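Print this page
E-mail this page to a friend

Small blocks, big table: the Tuvirness gallery

Welcome to the gallery! If you have come here from the noticeboard by the stairs, you already know what we get up to in the long room at Tuvirness. If you haven't, the short version is that we make, mend, paint, sort and play with small wooden blocks, and that we have been doing it for long enough to have well over 1000 of them on the shelves.

People are sometimes surprised that a whole room can be given over to blocks. Come and spend an afternoon with them and you'll see how it happens. You pick one up to put it away, you notice the grain running across the top, you look for another that matches, and suddenly the kettle has gone cold and it is nearly dark outside. I say this as somebody who came in to drop off a shoebox of oddments and stayed until closing time.

The gallery has been growing in fits and starts. We've had a good clear-out of the older pages, so if you remember the one with the train set, that has gone to the archive along with the notes on the skittles. What is left is all about shapes, colours and boards – the things we have been busiest with since November.

A few words about the collection first, for anyone who likes that sort of thing (I do!).

The oldest blocks are the Hirkier set. They came to us in a flat tin with the lid tied on, 45 pieces in all, and the paint is lovely and thick, a bit like the glaze on an old mug. The yellows have mellowed more than the reds. There is one green arch with a tooth mark in it, which we have left well alone. Hirkier pieces are a touch taller than modern ones, so if you are building a wall and it comes out with a wobble along the top, check whether one has crept in from the wrong box.

Then there are the Truvero shapes, which are what most visitors go for. They have crisp edges and a nice weight in the hand, and the colours are strong enough to sort by lamplight. We keep them in shallow trays, because in a deep box all the little ones end up at the bottom and you have to tip the lot out to find anything. The shape trays are by the window. Please do take one over to a table, and please do bring it back to the window!

Last come the Upadhyay boards. These are the plain wooden boards we work on, and I could go on about them all day. A painted block on a painted table slides about and looks like nothing much. Put the same block on pale bare wood and it sings. We wipe the boards with a cloth that is barely damp, dry them straight away, and stand them on edge overnight. No polish. We tried polish once and spent a whole morning getting it off again.

Sorting is the part everybody asks about. We sort by shape first and colour second, having done it the other way round for years and ended up with a red tray that nobody could shut. Stars, arches and anything with points go in the trays with the felt lining. Cubes can look after themselves. If you find a block with a chip, put it in the saucer on the windowsill and it will get its turn with the fine paper and a dab of paint. There were 27 in the saucer when I last looked, so there is plenty of work for anyone with a steady hand – brushes are in the jar, and the small ones are best.

For painting, thin coats win every time. Three thin ones with a good wait in between will always look better than one thick one, especially on a star, where the paint loves to gather in the inside corners. Hold it by the edges, do the top, leave it be, and come back later for the sides.

On to the gallery itself. It is a short page just now, with more to come once the shelves have been finished and the lamp over the far table has a new bulb.
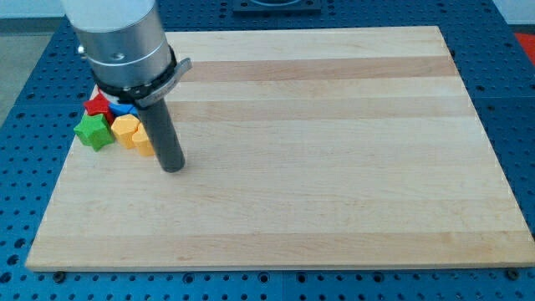 Tuvirness Wooden Toy and Block Club

Five small blocks bunched up on one of our boards, with the red star at the back. I love the colour of that star against the pale maple! The board is made of glued strips, and you can follow the different tones running across it, from nearly white to a broad band with a hint of pink towards the front. Have a look at the grain while you are there, it is very fine and very faint.

If you would like to try a grouping of your own, start with one block you really like and build out from it. A tight little cluster with lots of bare wood beside it nearly always looks better than blocks dotted all over. Stars are good to begin with, as they look interesting from any side and lie nice and flat.

Still to be added: the Hirkier arches, the new felt trays, and a page on mixing greens, which has been promised for ages. We would also love to reach 2000 blocks one day, so if there is a bag of them at the back of your cupboard, odd shapes and missing paint included, bring it along. The long room is open from two in the afternoon and the tea is free.

Print this page
E-mail this page to a friend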